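Summer sleeping mat

A summer sleeping mat is a thin, firm sheet laid over a mattress (or straight on the floor) to make a bed feel cooler on hot nights. It goes where the bottom sheet would go, and in a lot of homes it replaces the bottom sheet completely for a few months. I grew up with one and I still get mine out every year, so please read this as an article by somebody who has already picked a side!

People have been sleeping on mats for far longer than they've been sleeping on spring mattresses, and the summer mat is really just the old floor mat moved up onto the bed. You'll find versions all over East, South and Southeast Asia, and wherever families from those places have settled.

Names

English has never made up its mind. I've seen cool mat, bamboo mat, summer mat and bed mat on labels in the same shop. In Chinese the general word is liangxi, meaning roughly "cool mat," and the kind made of little tiles is often called a mahjong mat, after the shape of the game pieces. Malay speakers say tikar for woven mats of all sorts, including ones you'd eat a picnic on. Tatami is a different animal - a thick floor covering that you put bedding on top of - though the soft rush used for its surface turns up in summer mats too, and it smells wonderful.

How it keeps you cool

There's no trick to it. A soft mattress with a cotton sheet wraps itself around you a little, and the warm air stays put. A mat is flatter and stiffer, so less cloth touches your skin, and air can creep through the gaps. Hard, smooth materials also pull warmth out of you faster when you first lie down, and this gives that lovely shock in the first minute. After a while the patch under you warms up. The cure is to roll over to the other side of the bed, or to put a fan where it can blow across the mat.

What a mat can't do is cool the room. If the air is hot and sticky and nothing is moving it, you'll still be hot and sticky, only on a firmer bed.

Kinds of mat

Woven rush and grass mats are the softest and lightest. They fold or roll, they have that dry hay smell when new, and they don't pull your hair. They are also the first to go moldy in a damp closet.

Rattan mats are smoother and a bit springy, with a shine that gets nicer over the years. My grandmother's had turned the color of strong tea by the time it came to me. Fine rattan costs real money and hates being folded, so it has to be rolled.

Split bamboo mats are long thin strips stitched side by side. They're cheap and very cool, and they're the ones most likely to have a splinter somewhere.

Tile mats are built from small flat pieces threaded together on cord, like a giant bracelet. Bamboo is the usual stuff, though wood and plastic get used too. A full-size one can have 2,000 tiles or more and it weighs accordingly (I once carried one up four flights of stairs and had opinions about it for a week). They drape nicely over the edge of a mattress and they're the easiest to wipe clean, but they leave a brick-wall print on your arms and legs, and they do grab stray hairs.

Then there are the newer fabric ones, some with gel inside, some just slippery knitted cloth. The Oltetti I tried went through the washing machine without any fuss and felt pleasant enough, but I went back to my old one. The Disteo was cooler for the first half hour and then about as warm as a sheet.

Choosing a size

Measure the top of the mattress, and don't count the sides. A stiff mat that's too wide will stick out like a shelf and catch your shins. Tile mats are more forgiving, as the overhang just hangs down. My friend Hafiz Govindasamy, who sold bedding in Andham for 11 years, told me the most common return he saw was a mat one size too big, bought by somebody who wanted "full coverage."

Run your palm over the surface in both directions before you pay. It should feel smooth both ways. On a tile mat, bend a corner back and look at the cord: thin shiny line tends to snap, and once one row goes the neighbors follow.

Care

Wipe a new mat with a damp cloth and let it dry in the shade before the first night. Strong sun makes bamboo brittle and fades rush in no time. During the season I wipe mine every 7 days with plain warm water, wrung out hard, following the grain. Soap isn't needed unless something has been spilled, and a little vinegar in the water helps if it smells stale.

Rattan and rush shouldn't be soaked. Tile mats put up with more water, but the cord holds on to it, so leave them hanging over a rail until the cord feels dry as well.

For storage, roll the mat with the sleeping side in, tie it loosely and stand it upright somewhere airy. I check mine in January, mostly for bugs. A cotton bag is good. A sealed plastic one traps damp.
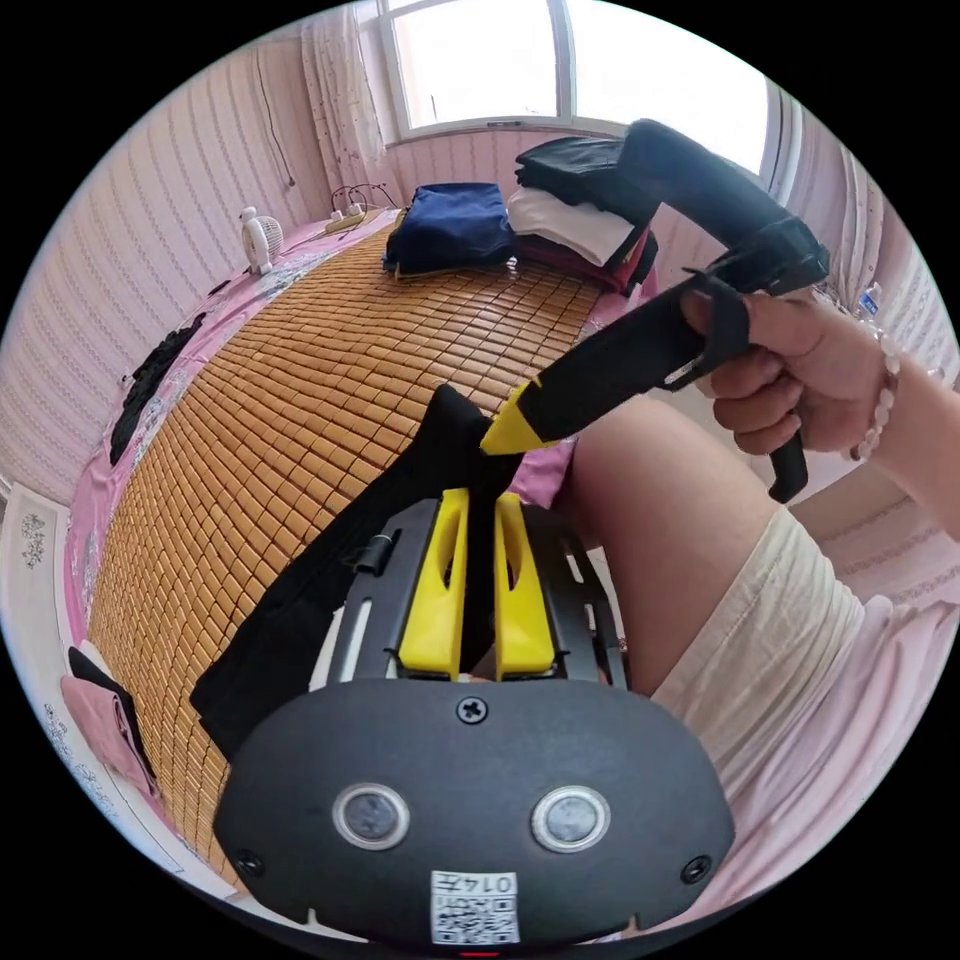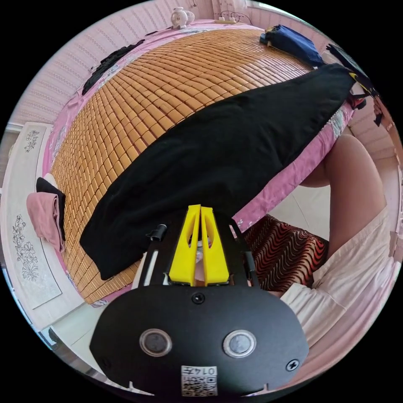
Second picture: a mat of small tan-orange tiles on a bed. 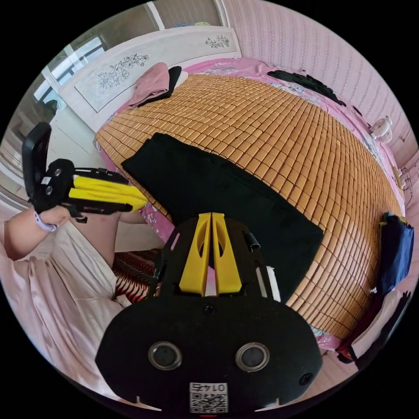
Repairs

A broken cord is easy to fix if you catch it early. Take fishing line or waxed thread, start a few tiles back from the break, follow the old path through the holes and knot it at the edge. I use the waxed thread sold by Cieślak for leather work, and it has outlasted the original cord. Splinters can be sanded off with very fine paper. Frayed cloth borders just need new binding sewn over the old one, and that's an evening's work in front of the TV.

Mold on rush can sometimes be brushed off outdoors once it's fully dry, but if the spots have gone black, I'd let the mat go.

See also

Bolster
Mosquito net
Rattan
Tatami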